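Interviews | Grippers & End Effectors

The test bench at Skoltuvham is a pale tabletop in a room that used to be a print shop. For most of the winter, the company's gripper lead has been using it to compare fingertips. She agreed to talk in January, on the condition that we did it while she worked.

Skoltuvham is a small integrator. Its customers mostly want arms that can pick up ordinary things, the kind sold in boxes at hardware stores. The company had been buying its grippers from Skukow for years and was happy enough with them. Then a customer asked whether a cheaper hand from Hoarau would do the same job, and she couldn't say.

"I had opinions, but I didn't have numbers," she said. "You get used to one gripper and you learn to work around it. After a while you don't know what's the gripper and what's you."

So she set up a comparison. There were three sets of fingers: the hard rubber tips Skukow ships as standard, a ribbed silicone pair from Hoarau, and a plain black foam pad glued onto a blocky finger that Skoltuvham cuts in its own shop. All three were fitted to a hand-held tool first and an arm second. She wanted to know how the fingers behaved before a controller got involved.

"With the tool in my hand I can feel when it's about to go," she said. "The arm doesn't tell me that. It tells me later, when the thing is on the floor."

The test set has nine objects. She picked them from things customers had complained about. There is a roll of tape, a paint brush, a coffee scoop, a pair of safety glasses, and so on. The object that caused the most trouble was a power strip.

"Everybody thinks the glasses will be hard," she said. "The glasses are fine. The power strip is long, it's smooth, and it has a cord. The cord is what gets you. You lift the strip and the cord pulls on one end, and the whole thing wants to turn in your grip."

She also likes it because there are two sensible ways to hold it, across the body or end to end. Across is easier on the fingers, but it puts a pad on top of the buttons or the sockets if the approach is a little off. End to end needs a wide opening, and any angle between the strip and the fingers shows up right away.

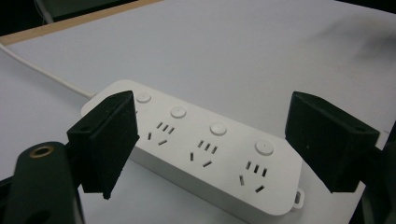

What the foam did well

The shop-made foam fingers were meant to be the baseline, the cheap option everything else would beat. They didn't come in last. Over 665 attempts with the hand tool, split evenly enough that she is comfortable comparing them, foam dropped the fewest objects with hard, smooth sides. The ribbed silicone was better on the tape and the brush. The Skukow tips were the most repeatable of the three and the least forgiving.

"If you line up the hard tips perfectly, they're great. I don't line up perfectly. The arm doesn't either, with the camera we have."

Foam wears out, though. The surface gets fuzzy and then starts to shed, and the grip changes as it goes. She now replaces the pads after 378 grasps. I asked where such an exact number came from.

"That's where the first pair failed," she said. "I don't have a better reason. I should run more pairs to the end, and I will, but it takes a long time and it's boring."

The camera and the controller

The camera sits on the tool, looking out between the fingers. She tried a second one on a stand over the table and took it down again. The view from above was good for finding the object and poor for the last bit of the approach, when her own hand was in the way.

For the arm tests she ran two controllers. One was Skukow's own, which closes at a set speed and stops at a set force. The other was Fleledent, a software package that watches motor current and slows down at first contact. Fleledent took around two days to get working. It made little difference with the hard tips and a clear difference with foam, where the old controller tended to squash the pad before deciding it was holding something.

"I wouldn't buy it for the Skukow tips," she said. "For soft pads I would. I'd like them to fix the logging, because right now it drops the first 10 samples of every run, and the first samples are the ones I care about."

And the customer's original question, about Hoarau? She told them yes for soft and round items, no for long smooth ones, unless they were willing to change the fingers. They ordered two hands and asked for the foam.

Next on the bench is finger width. She thinks a wider pad would help with twisting – the cord problem again – but a wider pad is also harder to get in between objects that sit close together. She has three widths cut already and is waiting on glue.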